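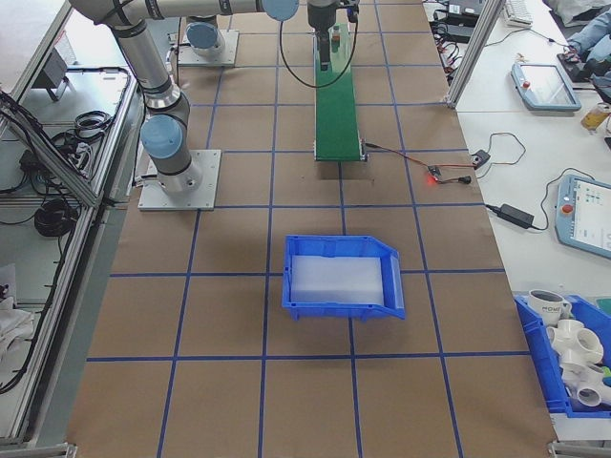

**Terley to Skullard stage race – route change for stage 5??**

**pollock_a**
anyone else get the email. They've cut the Asfaw climb and stuck in a flat loop around the lake. Paid my entry in August on the strength of that climb. Not happy

**perlab**
Yep got it. Road surface is stuffed after the rain apparently, council won't sign off on the descent. Can't see what else they could do tbh

**pollock_a**
Could've finished at the top. No descent needed

**perlab**
and get 19 teams plus cars back down how?

**hagosf**
Same road, neutralised, behind a lead car. We did it at Emard two years ago, took ages but it was fine. Everyone froze in the gutter waiting for jackets but still fine

**T_Araya**
I was at Emard and it was NOT fine, two riders went down in the neutral section. One did her collarbone. I'm with Perla on this one

**hagosf**
fair, forgot about that

**pollock_a**
So now it's a sprinters race. 3,054 metres of climbing in the original book, what is it now, has anyone got the new profile

**yabs**
New book isn't up yet. Tsehay have you heard if the time trial is still on stage 2? Need to know wether to bring the TT bike, it's a pain in the car with the kids seats

**T_Araya**
Still on as far as I know. Same start, turn at the Skullard servo, home again. Clip-ons are allowed in the lower grades, full TT bikes A grade only – check that though, it changed last year and then changed back

**yabs**
ta. B grade so clip-ons it is

**perlab**
Angus you can get a partial refund if you pull out before the start list closes. It's in the email, right down the bottom under the parking stuff

**pollock_a**
Not pulling out. Just having a whinge

Still reckon GC gets decided in the time trial now and the rest of us sit in for three days

**hagosf**
Lake road is dead open and the wind comes straight across after lunch. Wouldnt call that sitting in. Strong team puts it in the gutter and half the bunch is gone

**pollock_a**
if it blows

**hagosf**
it always blows

**yabs**
anyone got a spare bed in Terley the night before stage 1? motel's full. Happy to chip in for petrol and dinner

**T_Araya**
pm'd you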